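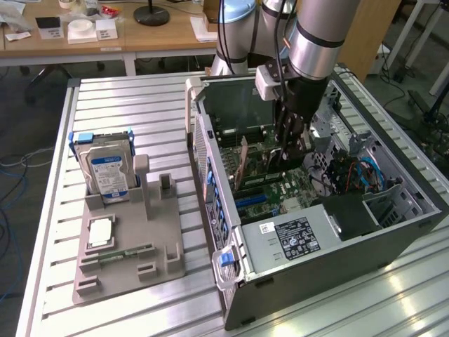 Banking and Commercial Law
Handout 9: When a customer sues the bank

Read this before the seminar, along with chapter 2 of the course reader. Bring your copy of the Catacutan problem, since we will work from it in the second half.

The basic relationship

Money paid into a current account becomes the bank's money. The bank owes the customer a debt of the same amount, payable on demand. Students often write that the bank "holds" the money for the customer. Avoid this in your answers. It suggests a trust, and an ordinary deposit does not create one.

The debt is only part of the contract. The bank must also follow a valid payment instruction, keep the customer's affairs confidential, and use reasonable care and skill when it acts on the customer's orders. Most claims are brought under one of these terms, and the account agreement may change how far each one goes. Always read the agreement first.

Payments the customer did not authorize

Start with the mandate. Who could sign, and up to what amount? If the bank pays outside the mandate, it normally has no right to debit the account, and the customer can ask for the entry to be reversed. Carelessness does not have to be shown.

Authorized payments are harder. The instruction is genuine, but the person giving it may be cheating the company. The question is then whether the bank had notice of facts that would have made a careful banker stop and ask. Courts are slow to find this - banks process payments in volume and are not expected to act as detectives.

The Catacutan problem

Lidmont, a small trading company, banks with Nongate. The mandate requires two signatures, those of Angelica Macapagal and Dindo Mangubat. Nongate pays 139 transfers to Taltemine on Mangubat's signature alone. The last is for $2,334. Macapagal received monthly statements and raised no objection until January.

Prepare short answers:

Can Nongate debit the account for any of the transfers?
Does Macapagal's silence help the bank? Look for a clause on checking statements.
Would it matter if the transfers paid real debts owed by Lidmont?

Pleading the claim

Claim the debt first and damages second. Loss of reputation needs its own paragraph, with facts to support it. A general complaint of "unprofessional conduct" is not a cause of action - name the term and say how it was broken.

Written answers go to Aileen Espiritu by 25 September 2021. One page is enough.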